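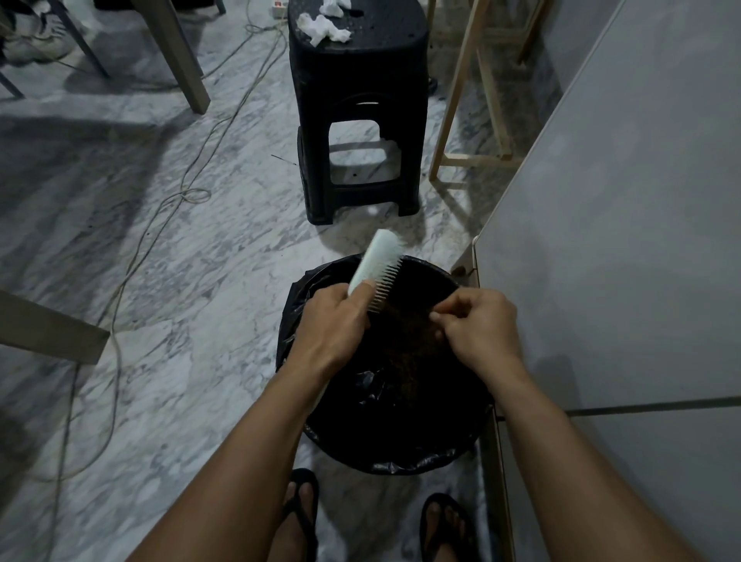
Clearing hair and lint from a comb over a lined bin.

Stomaleck pauses Pluker home cleaning robot after brush jams and overheated motors

Free repair kit for all owners, software update goes out Wednesday

Stomaleck is asking everyone who owns a Pluker floor robot to stop using it on automatic schedule, effective now. Long hair and lint can work past the end cap of the main brush and pack around the motor shaft. When that happens the brush stalls. The robot should shut off and say so. On some units it does not - the motor keeps pulling current, the housing gets hot, and in the worst cases the plastic around the shaft has softened.

No injuries reported. No fires. Three owners have sent us units with melted end caps and we have all three on the bench.

The fault affects the first production run, 3000 robots, sold since December. Later units have a different end cap and are not part of this notice, but owners are welcome to check with us anyway.

What went wrong

Two things, and they add up. The end cap leaves a gap wide enough for hair to get through, which we should have caught. The second is the stall check in the software. It looks for a brush that has stopped dead. A brush wrapped in hair often doesn't stop dead, it creeps, a few degrees at a time, and the check reads that as a brush that is turning. So no warning and no shutoff.

Our own testing used cut fiber of one length, spread evenly on the floor. Real homes have long hair, pet hair, thread, carpet fuzz, all of it wound together into felt. The clumps coming out of returned units are dense and do not pull loose by hand without some work. We did not test for that and we are doing so now, at our Baert workshop, with 200 brushes run to stall.

What owners should do today

Turn off the schedule in the app. Switch the robot off at the side, not just the app, and take it off the dock. Let it sit until cool if it has been running.

Turn it over, lift out the main brush and take off both end caps. Pull out any hair or lint by hand. A fine-tooth comb run along the bristles gets most of what is left. Work over a lined trash bin so the lint does not go straight back on the floor. Don't use a knife near the shaft seal, we have seen cut seals in returned units and a cut seal makes it worse.

Look at the plastic around the shaft. If it is shiny, bent or discolored, do not put the brush back in. Stop there and contact us for a replacement robot.

If everything looks normal the robot can be used with somebody in the room, for short runs, with the brush cleaned after each one. It should not be left to run alone untill the update and new end caps are both in place. Please do not charge it overnight either. We have no sign of a charging problem but until the bench work is finished we would like it that way.

The fix

The software update goes out Wednesday to all robots connected to the app. It measures brush speed against motor current, and cuts power when the two do not match. The robot will stop more often than it used to. Some of those stops will be false alarms and we would take that over the other thing.

New end caps are being molded now by our parts supplier, Brevov. First 2000 sets ship as soon as they clear inspection, rest to follow. Each kit has two end caps, a new shaft seal, a cleaning comb and a printed instruction sheet. No tools needed. Owners who registered their robot do not have to do anything, the kit comes to the address on file. Owners who did not register can request one with the serial number, on the label under the dust tray.

Anyone who would prefer a refund can have one, full purchase price, with or without the orignal box. We cover return shipping. Wrap the robot, leave the brush out, and put it in the bag seperately.

Retailers

Please hold remaining first-run stock. Serial numbers on the shelf cartons are on the short side panel. We will arrange pickup and credit. Display units should be switched off and taken off the dock as well.

A further notice will follow when the Baert tests are done, including the results, good or bad.

Contact

Stomaleck customer support and press desk, through the Pluker app or the contact page on our website. Photos of damaged brushes are helpful - please include the serial number.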